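How many demos before a two-arm setup stops fumbling the easy stuff?
Posted in Home and Small Lab Robotics

Kamlesh Garg
We run a two-arm bench and have been recording teleoperated examples of kitchen tasks since August. Right now we have 422 good episodes of one task (pick up a slice of bread, put it on the plate) and the policy still misses the bread more often than I'd like to admit to my boss. The vendor guide for Druro, the training package we use, says 500 examples per task "is typically enough." I have my doubts. Is that number based on anything? And does it make sense to keep recording the same task on the same table, or should I be changing things between episodes? I've read both opinions and each side seems very sure of itself. We have one operator, so every hour counts.

3 replies

geerts
500 worked for us. Just finish the set and train longer. Also check your camera sync, ours was off by a few frames and nothing worked until we fixed it.

Elmarie Mofokeng
I'd be careful with any number that comes without a description of the table it was recorded on. 500 episodes of what? If the operator reaches for the same spot from the same side every time, you have one example with a lot of copies. I've been handed a set like that. It was 1844 episodes, recorded at the Damdale site by people who were proud of it, and we threw out most of it. Our replacement set was 227 episodes and did better on the bench. I wouldn't build a rule on that either, because we also swapped a camera in the same month and I can't separate the two.

Before you record anything else, take your last 50 or so episodes and look at only the first frame of each. If you can flip through them and hardly see a change, there's your problem, and more of the same won't help. Then look at your failures. Are the misses all in one part of the table? Does the arm go to where the bread usually is? That's the cheapest test I know: shift the bread a hand's width and see whether the gripper follows it or goes to the old place.

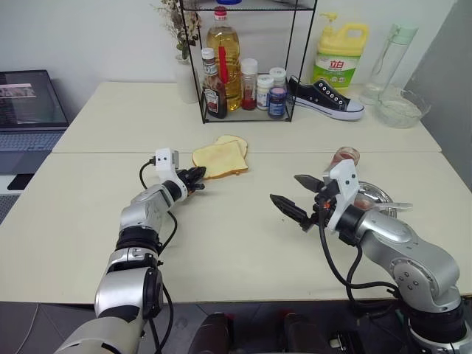 Variety is the word everyone uses, and most people stop at the background. Our bench has plenty going on at the back, and I used to count that as a point in our favor. I don't now. If the detergent jug and the sneaker next to it sit in the same place for a whole month of recording, the policy is free to use them as landmarks, and you won't find out until somebody tidies up. What needs to move is the stuff near the arms. With two slices overlapping like ours, the operator has to decide which one to take, and you want both decisions in the set. Same for the plate with the spoon on it. Put it on the other side sometimes, and let the other arm do the work.

I'd also keep the fumbled grabs where the operator recovers. People delete those to make the set look clean, and then wonder why the policy freezes after a miss.

Kamlesh Garg
Did the first frame thing over lunch. It's bad. Bread in the same place in nearly all of them, and always the right arm. Not convinced about keeping the fumbles, our operator's recoveries are pretty ugly, but I'll try a small batch with them and one without.

elix_bench
following, same problem with cups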